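Wandstead Floor Care Guide, Section 6: Daily and Weekly Care of Light Wooden Floors
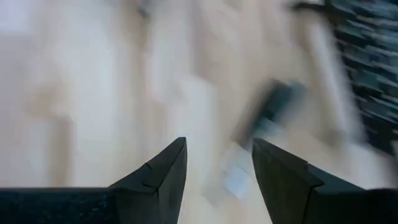

Evie Cheetham wrote to us in May that she washed her pale floor every evening with a very wet mop, and after one winter it had gray lines between the planks. She asked if the guide could say more clearly how little water is enough. We have rewritten this section with her question in mind.

6.1 Before you start

Read the label on your cleaner. The steps in this section are written for Lerkinau floor soap (order no. 2097) and the flat Softić mop with the washable cover (order no. 647). If your floor is finished with wax and not with oil or lacquer, go to Section 8 and do not use the steps here.

You will need:
- a soft broom, or a vacuum cleaner with the brush out
- 2 buckets, one for soap water and one for clean water
- the flat mop and one spare cover
- a dry cotton cloth

6.2 Dry cleaning (every day, or when you see sand)

1. Open the curtains. On a pale floor the dust is easier to see when daylight comes from the side.
2. Lift the chairs and small tables. Do not pull them.
3. Begin at the wall opposite the door and sweep in the direction of the planks.
4. Collect the dust before you pass the door, so it does not go to the next room.
5. Wipe the felt pads under the chair legs with your fingers. Small stones like to stay there.

Note: If you use a vacuum cleaner, check that the wheels are clean. A hard wheel with one grain of sand in it can make a long scratch.

6.3 Damp cleaning (one time in a week)

1. Finish all steps of 6.2 first.
2. Fill the first bucket with lukewarm water and add one cap of floor soap. Fill the second bucket with lukewarm water only.
3. Put the cover in the soap water and wring it as strong as you can. When you hold it up, no drop should fall.
4. Mop a small area, along the planks. Two or three planks wide is comfortable for most people.
5. Rinse the cover in the clean water, wring it again, and go back to the soap water for the next area.
6. Look at the floor from a low angle. The damp film should be gone in a minute or two. If it stays longer, the cover is too wet.
7. Dry the places near the door and below the radiator with the cotton cloth.

CAUTION: Never pour water on the floor, and do not use a steam cleaner. Water that goes between the planks cannot be wiped away.

CAUTION: Do not use vinegar, scouring powder or a hard sponge. They make dull places which can be repaired only by sanding.

6.4 Spots

Coffee, wine, juice: wipe at once with a damp cloth, then with a dry one.
Candle wax: let it become hard and lift it with a plastic card.
Black marks from shoes: rub softly with a clean white eraser - test first in a corner.

6.5 Rugs on a new floor

Light wood changes its color during the first months. Wait with rugs if you can, or move them from time to time. For the Selletti rug underlay, see the leaflet in the package. Do not put any rug back before the floor is fully dry.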